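OK, thread time. House rules for recording with hand-held grippers, after 4000 clips and a lot of deleted ones 🧵
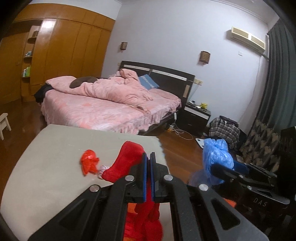

1/ Soft stuff first. Pinch fabric near an end or a fold, let the pads close all the way, THEN lift. If you grab a big wad from the middle, you'll get a clip where it's impossible to tell what the jaws are holding.

2/ Two grippers, one table: decide before you hit record which hand moves first. The other one waits off to the side. Zuzana Vávra calls this "parking" and now we all say it, sorry.

3/ Plastic bags are the worst. Shiny, crinkly, they slide when you breathe near them. Rule at Kestholm is that a bag gets its own take if it's the thing being moved. If it's just sitting there while you do a sock, fine, leave it alone!

4/ Please don't tidy the whole room. I used to do this (made beds, hid cables, the works) and Musa sent back 40 clips asking why every bedroom looked like a hotel. Leave the blanket how it is. Leave the clothes on the pile.

5/ What you DO clear: anything with a name, an address or a face on it. Mail, prescriptions, family photos, phone screens. Check the nightstand and then check it again.

6/ Get a yes from everyone who lives there, in writing, before the first take. A roommate who's "probably cool with it" has to sign too.

7/ One task per clip. Pick up, place, let go, hands back, stop. If you drop it, keep going and tag the clip as a drop. Drops are useful and I will fight people on this.

8/ Wipe the pads between homes. Lint builds up way faster than you'd think, especially after anything fuzzy.

9/ File naming is a whole other thread and I'm not emotionally ready. Probably in January. Ask me about the bag rule though, I have opinions 😅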